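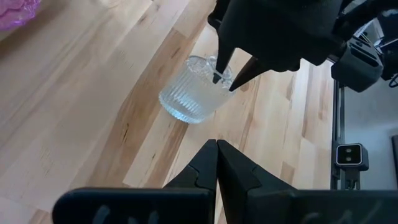
A glass is a glass, according to a comment left under my last post, and anyone with more than one kind in the cupboard has too much cupboard. The commenter went on to say that they had been drinking out of the same jam jars for years and that the jam had been good too.

I have thought about this more than the commenter intended. I have one kitchen cabinet for glasses, it is a narrow one over the toaster, and last week I took everything out of it and put it on the table to see what I was dealing with. The table was full. I had to put the tall ones on the chairs.

So yes, too much cupboard. But I won't give up the ribbed tumblers, and the comment is going to have to be the reason I explain myself at length.

I mean the short, wide kind with the straight sides and the close ribs running all the way around. I bought mine in June at Myklebust, the secondhand place behind the tire shop in Wiltolness, where they were standing in an egg crate between a fondue set and a box of doorknobs. The sticker said 50 cents each. I asked if there was a price for all of them and was told yes, it was 50 cents each.

The card in the crate said Haltska, in ballpoint, with two question marks after it. I have no idea whether they are Haltska. There's no mark on the bottom of any of them. I looked up Haltska when I got home and found a page of people arguing about how to tell the real ones from the other ones, and the method seems to be that you hold the glass up to a window and have strong feelings. I held one up to the window. It looked nice. I closed the page.

What I like about them is mostly what they do on the table around mid-morning, when the light gets in. The ribs go bright and pale in turns, all the way around, and it makes whatever you've poured look like you meant it. Tap water looks like it came with a bill. I've had much more expensive glasses that did nothing of the kind. I had a set with bubbles in them once, a gift, and they made everything look like it was about to be returned to the lab.

They're also hard to knock over, being nearly as wide as they are tall. I am a person who talks with a fork in one hand. My previous glasses were the slim, elegant sort, and I would say I drank two thirds of what I poured into them and the tablecloth had the rest.

Which brings me to the tablecloth, or the lack of one. The other half of this business is the table.

It's a butcher-block top, long narrow strips of pale wood, and I paid $800 for it at a time in my life when I should not have been allowed near a checkout. The photo on the website showed an even, creamy slab like a bar of soap. What came up the stairs had knots in it, and flecks, and one strip much darker than all the rest, the color of caramel, as if they'd run short at the end of the day and gone looking behind the shed. I called. The woman on the phone said variation was part of the character of the piece. I said it was a lot of character for one strip. She said some customers requested it. I have since met zero of these customers, but I kept the table, chiefly on account of the stairs.

I spent a year putting things over the dark strip. A runner, then a bowl, then a bigger bowl. A runner laid at an angle to match a strip of wood looks exactly as deranged as you'd think. At some point I gave up and the odd thing is that now it's the only part of the table I could pick out of a lineup. I tell people where to sit by it. The dark side gets the draft from the door, so that's where I put anyone who's staying too long.

The care instructions for the table were four pages. The care instructions for the glasses were "don't drop." You can guess which has gone better.

On the subject of the table, several of you asked what I use on it. I use Stakon, the board oil in the flat can, and I use it much less often than the can would like. The can says monthly. The can has a lot of free time. I do it when the wood by the sink end starts to look thirsty and gray, which works out to a few times a year, and I do it at night so I'm not tempted to set anything down on it. Rag, thin coat, go to bed, wipe off what's left in the morning. The first time I put on a thick coat, on the theory that the wood would take what it wanted, like a horse. It did not. I ate standing up for three days and there was a sock print on the chair that I still can't account for.

It comes up with a bit of gloss afterward, more in some places than in others. I used to go back and chase the dull spots. I don't anymore.

Water rings: yes, you'll get them. People get very quiet and serious about water rings. I own coasters, cork ones, and they live under the short leg of the bookcase. The wide glasses do leave a wide ring if you forget them overnight, and a bit of fine sandpaper along the grain (along it, please, I learned this on the corner nobody sits at) and a dab of oil will mostly see it off. If it doesn't, put a glass on it.

Back to the cabinet. Having emptied it onto the table and the chairs, I did feel I should put back less than I took out, so the following have left the house:

The bubble glasses. They went to a good home, meaning a home that isn't mine.

A beer mug shaped like a boot. I've never owned a beer large enough.

A souvenir tumbler that says 1786 on it and nothing else. No town, no ship, no brewery. I've had it since college and for all that time I have been meaning to find out what happened in 1786. I suspect it may be a model number. I kept it on the counter overnight for a last look and then it went in the box with the boot.

Three stemmed things that held so little I believe they were for eye drops.

The tall slim set, what was left of it.

It took me 60 minutes, and most of that was spent washing the shelf paper, which had a pattern of lemons on it that turned out under the soap not to be a pattern. I recommend not looking too closely at your own shelf paper until you have a free afternoon and something to drink.

The ribbed ones went back on the bottom shelf, where I can reach them without thinking. They don't stack. I want to be fair to the other side here. They sit inside each other for a second, just long enough to give you confidence, and then they jam, and you're standing at the sink running warm water over one and holding ice in the other like someone doing a magic trick for a very patient child. So they sit side by side and take up the whole shelf, and the cereal bowls have had to move in with the baking pans.

They are also a nuisance to wash by hand if you've let anything dry in them. Smoothies are the worst. The outside is where the ribs are, so the inside's fine, but fingers that have been near a smoothie find their way to the outside, and then you're going around with an old toothbrush, one groove at a time, thinking about the jam jar person and how calm their evenings must be.

I did try it their way, by the way. I had an empty jar from some plum jam, soaked the label off, and drank my water out of it for two days. The thread around the top got on my nerves by lunch on the first one. It did hold more. It also smelled faintly of plum whatever I did to it, which I'd have called a benefit if it hadn't been coffee at the time. The jar has buttons in it now.

If anyone in the Wiltolness direction sees more of the short ribbed ones at Myklebust, leave me a comment. I'd like a couple of spares. I'm not fussy about the question marks. And if you know what you're talking about with Haltska and can tell me how the window test is supposed to work, I'd like to hear that too, preferably in fewer than ten paragraphs.

Next time, the baking pans, and whether the cereal bowls are happy there.

Older post Newer post Home Archive Kitchen About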